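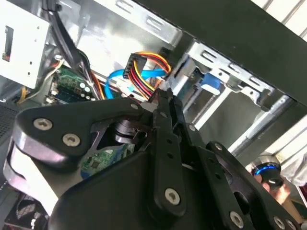 Fig. 1. Gripper inside an open desktop case, near the power cables.

Bindus: council motions on stormwater and drainage

Contents of this README
Summary
Sources
File layout
Fields
Coding rules
Known problems
Terms of use
Contact

Summary

Bindus is a table of motions, amendments and written questions on stormwater, drainage and street flooding, taken from the public minutes of the town councils of Futa, Cifuentes and Stilport. The current release has 2578 records. Each record is a single item of council business, with its sponsor, the text as filed, the vote if there was one, and any written reply from the town office or the drainage contractor.

The table was built to study the time between a motion passing and a recorded start of work. It holds no measurements of rainfall, flow or water level. Users who need those should join them by ward and date from another source.

Sources

Minutes were downloaded from the three council sites as PDF files. Older Stilport minutes are scans and were run through text recognition, then corrected by hand where the sponsor or vote could not be read. Cifuentes publishes draft and approved minutes under the same title. Only approved minutes were used. Futa posts its written replies on a separate page, and these were matched to motions by docket number.

Closed sessions are left out. So are spoken comments from the public, even when the minutes quote them.

File layout

motions.csv: one row per item
votes.csv: one row per council member per recorded vote
replies.csv: one row per written reply, keyed to motions.csv
wards.csv: ward names and codes, with old codes kept in a second column
codes.txt: the full list of topic and outcome codes
changes.txt: corrections since the first release

All files are UTF-8, comma separated, with a header row. Empty cells mean the value is missing from the source. The string NA is never used. 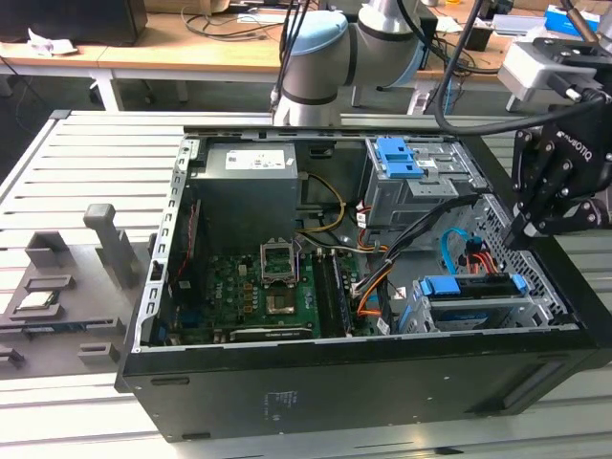 Fig. 2. Desktop tower on its side with the side panel removed.

Fields

item_id: text. Stable across releases.
council: FU, CI or ST.
filed: date the item entered the docket.
heard: date of the session. Empty if the item was pulled.
sponsor_group: party or group of the first sponsor, as printed in the minutes.
topic: one of 6 codes (culvert, storm drain, pump, ditch, street surface, claim for damage).
urgent: 1 if the item was filed under the urgency rule, otherwise 0.
outcome: one of 4 codes (passed, failed, tabled, withdrawn).
target: body the motion calls on to act. Free text.
work_start: date of the first work order named in later minutes.
text: the motion as filed, cut at 1000 characters. A cut text ends with the mark [+].

Coding rules

An amended motion keeps the item_id of the original, and outcome refers to the amended version. An amendment voted on separately gets its own row with parent_id filled in.

Where a motion covers more than one topic, the first one named in the request section is coded. The preamble is ignored. Many preambles assign blame for the flooding to another level of government, and coding from them would give a different table.

A promise made in a reply does not count as a start of work. The field work_start is filled only when a work order number appears in the minutes.

Esperanza Vallejo coded all rows and made the final decision on unclear ones. There was no second coder, so no agreement score is given.

Known problems

Sponsor groups in Futa changed names between terms. The names are kept as printed and have not been merged.

The urgency rule differs by town. In Stilport any member can invoke it. In Cifuentes it takes a vote, and the vote is not always recorded. The urgent field should not be compared across councils.

Replies are incomplete for Futa before the February site change. Missing replies there may have existed.

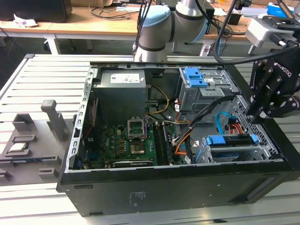
Can an empty work_start be read as proof that no work was done?
An empty cell only shows that no work order number was found in the minutes. Small repairs are often paid from the general maintenance budget and leave no trace in council records, so they cannot be found in this table.

Terms of use

The minutes are public records. The coding and the field notes may be reused with credit to the Bindus table. Changed copies should carry a different file name.

Contact

Send corrections to Esperanza Vallejo with the item_id and a page reference to the approved minutes. Corrections without a page reference are logged in changes.txt as open and are not applied.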